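The Care and Feeding of a Pair of Fingers

Ask Ngan-ling Tsai what wears out first on a gripper and she answers before you finish the question. The pads! She looks after the handheld units at Vostis, and she talks about ridged rubber the way cyclists talk about tires.

Every 600 grasps, a unit comes back to her bench. She wipes both pads with a damp cloth, runs a thumbnail along the ridges and checks for corners that have started to lift. Then come the screws on the finger brackets – a quarter turn loose is enough to make one tip sit ahead of the other, and small items start to twist as the fingers close.
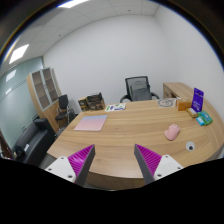

Lens cleaning is next, and after that the part she plainly loves, the closing test. A strip of paper goes between the tips, the fingers shut, and she tugs. If it slides out at one end, the pads aren't meeting squarely, so she loosens one bracket, nudges it and tries again. Her record is 20 tries on a single unit.

Lino Vitale, who writes the software, keeps the log. Unit 107 has gone 1,508 grasps on its current pads, well past the usual swap, and Tsai still won't change them. "They grip beautifully," she says, and hands it over so I can try the paper myself.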